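Nastell moves to a single fold for plain white table linen

9 Sep 2024

Nastell, the linen service that supplies the Fludholm conference hotel and its banquet rooms, has changed the way its plain white tablecloths are folded before storage. The new procedure took effect this morning and applies to all unprinted flat cloths leaving the finishing room. Napkins and fitted covers are not affected.

Under the old procedure a cloth was folded in half lengthwise, in half again, and then in thirds. That gave a compact stack but left a hard crease down the middle of the cloth. Banquet staff at Fludholm reported that the crease was still visible after setup and that tables had to be steamed before guests were seated. Steaming took up to 15 minutes per room.

The replacement is an offset fold. The cloth is laid out on a wooden table and one side is brought over the other so that the edges do not meet. The upper layer stops short of the lower one, and the fold is left soft instead of being pressed flat by hand. A second fold is made across the first, again with the edges staggered. The finished piece is thicker than before and takes up more shelf space.

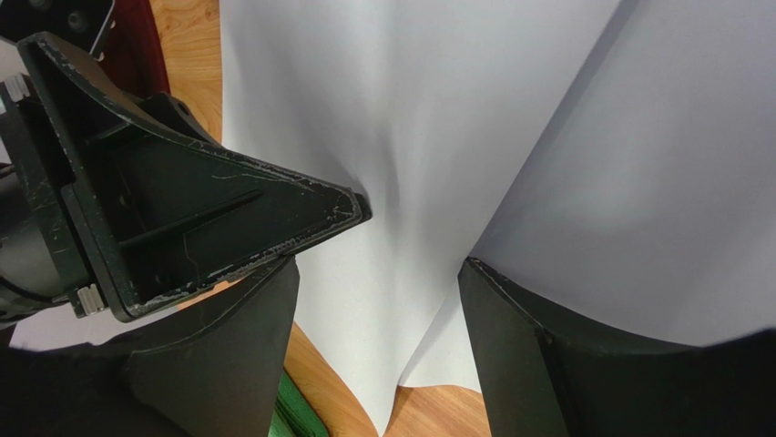
Thin cloth remains the hard case. A light fabric shifts when the upper layer is drawn across it, and a corner that was square at the start can end up pulled to a point. The written procedure calls for the lower layer to be smoothed from the center outward before the second fold is made. Small ripples may be left alone. A crease that runs the length of a layer has to be opened and laid again.

White on white also makes the edges hard to find. The finishing room has turned off one row of overhead lights and now works with a lamp at the side of each table, which throws a narrow shadow along the upper edge and shows where one layer ends and the next begins. Bare wood was kept as the work surface for the same purpose. A padded white cover was tried in the spring and dropped.

Nastell tested the fold on 200 cloths over the summer. Of these, 36 were sent back to be refolded, most of them for a twisted corner. The company considers that figure too high and has set a second check for November.

Shelving is the other open item. The linen room at Fludholm was fitted out by Kuruc for the older, flatter stacks, and each shelf now holds 30 cloths. Nastell has asked for one more bay along the back wall — the order has not been placed yet. Until then the overflow will be kept on rolling carts next to the finishing room door.

Colored cloths stay on the old fold for the time being.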